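Care of the Prayer Room: Household Guidance for Members and Host Families
Trutthorpe Devotional Fellowship
Revised 1/8/22

The Fellowship receives regular inquiries from families who keep a prayer room or altar shelf at home. The guidance on this page is drawn from the practice of the Trutthorpe and Hikgate houses. It concerns cleaning and upkeep only. Questions on the order of worship should be sent to the house with which the family is registered.

Brass lamps and bells

Empty the lamp and wipe out the remaining oil with a paper towel before any water is used. Wash in warm water with a little dish soap, then apply a paste of lemon juice and salt with a soft cloth. Leave the paste in place for no more than 10 minutes. Rinse well and dry at once, paying attention to the foot of the lamp, where water tends to collect.

Lacquered brass should be washed with soap and water only. Members who prefer a prepared polish may use Jilon paste, which is kept at both houses, but it should not be used inside a vessel that holds food offerings or water for drinking.

Candle wax

Allow spilled wax to harden fully. On cloth, lift what will come away with a dull knife, place plain brown paper above and below the stain, and press with a warm iron, changing the paper as it takes up the wax. On wood, use a plastic scraper and follow the grain. The Perić candles sold at the Hikgate shop are 100 percent beeswax and leave a yellow mark on white cotton if the iron is too hot — test a hidden corner first.

Candles should stand at least 8 inches from curtains, garlands and framed pictures, and should never be left burning in an empty room.
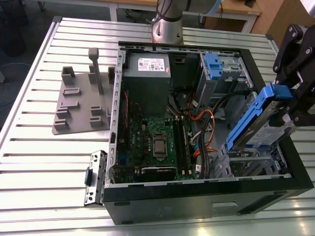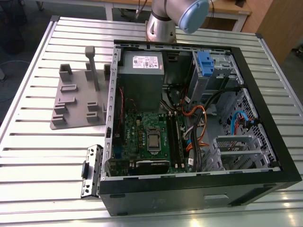
Incense ash is finer than ordinary house dust and travels farther than most families expect. Keep the burner on a wide metal tray partly filled with clean sand, and empty it only when the ash is completely cold. Dust the shelf from the top down with a slightly damp cloth, and do not shake the cloth out indoors. Where recorded chants are played from a computer in the same room, dust may also settle inside the case. Unplug the machine, carry it to a firm table and lay it on its side with the panel off and the interior facing up, as in both views. Use short bursts of compressed air on the circuit board and the outside of the power supply. The power supply itself must not be opened. Keep damp cloths and polish away from the table until the panel is back on.

Altar cloths

Wash silk by hand in cool water with a mild soap, and dry it flat in the shade. Cotton may go in the machine, separately from household laundry if that is the family's custom. Colored borders should be tested for bleeding with a damp white cloth. Cloths put away for the season should be clean, rolled around a cardboard tube and wrapped in an old cotton sheet. Plastic bags hold moisture and are not recommended.

Flowers and garlands

Remove fresh flowers before they wilt. Petals left on marble or pale wood can stain overnight. Lily stamens should be taken off before the flowers are brought into the room; if pollen falls on cloth, lift it with adhesive tape and do not rub. Used flowers may be composted at home or brought to the garden bins at Trutthorpe.

Books of prayers

Stand books upright, away from outside walls and out of direct sun. Dust the top edges with a dry brush, holding the book firmly closed. Loose bindings should not be mended with household tape. The Hikgate library accepts books for repair each November, and a slip with the family's name should be placed inside the front cover.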